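Notebook — Ellaswood robotics club, gripper bench
30/05/2019. Soft goods, strap grasps, four-segment fingers

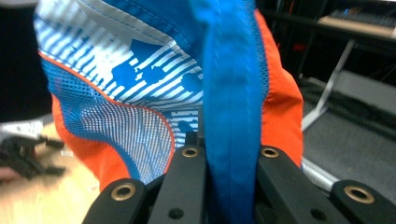 Purpose of session

Get a repeatable grasp on a webbing strap with the rest of the garment hanging free. The competition task (Lison round, textiles table) asks for a garment to be picked up by a strap or loop, carried over a low bar and put down inside a marked square. Up to January we only practised on flat cloth, so straps are new for this group.

Test piece is the orange, blue and white garment with the mesh lining. The strap is blue, stitched along both edges. It is a fair stand-in for the competition pieces: slippery shell, open mesh that snags, and a lot of loose fabric close to the fingers.

Set-up

Hand-held gripper, no arm. Black fingers, inner and outer segment each side, brass grommets at the upper ends. Strap goes vertically into the gap between the two inner segments. Outer segments should not touch cloth at any point in the cycle. If they do, log it as contact even when the grasp holds.

Logging through Istar as before. Sample counter started at 2509. Closing force left on setting 2 for the whole session. Hold time 60 seconds, then release.

Notes on the grasp

1. Approach from below works better than from the side. From the side, the shell fabric gets in first and the inner segments close on a fold of it together with the strap. The log shows this as a good grasp and it is not one.

2. Strap needs to be flat before closing. With a crease across the webbing the fingers settle unevenly and the strap creeps during the hold. A slight crease along its length made no difference that we could measure.

3. Mesh is the main problem. If the lining swings forward it can catch on a grommet. Twice the release was clean at the inner segments but the garment stayed on the gripper by the mesh. Tape over the grommets was tried and came off. A printed cap would be better — see to do.

4. Holding the tool by hand adds wobble, which the arm will not have. Do not tune the force setting on these figures.

Data

More than 537 usable samples after throwing out those with a missing timestamp. Slip events are marked in the Istar file but the threshold is still the one used for flat cloth. It is too low for webbing and flags the normal settling in the first second. Raw file kept unfiltered. Anyone reprocessing should work on a copy.

The Isah classifier (strap / fold / both) was run on the same file. It separates strap from fold well enough. It is poor on "both", and that is the case we need. Probably too few examples in the training set. Students to label the next batch by hand before it is run again.

To do

Draw grommet cap, print a set, check it clears the small hole lower down on the inner segment.
New slip threshold for webbing, separate from cloth.
Repeat with a narrower strap and a padded one.
Same grasp on the arm, slow approach only, force setting unchanged.
Ask Lison whether a garment touching the bar counts as a fault — the rules sheet gives the bar height and says nothing about contact.

Charger for the second battery pack is still at Ellaswood main building. Bring it over before the next session.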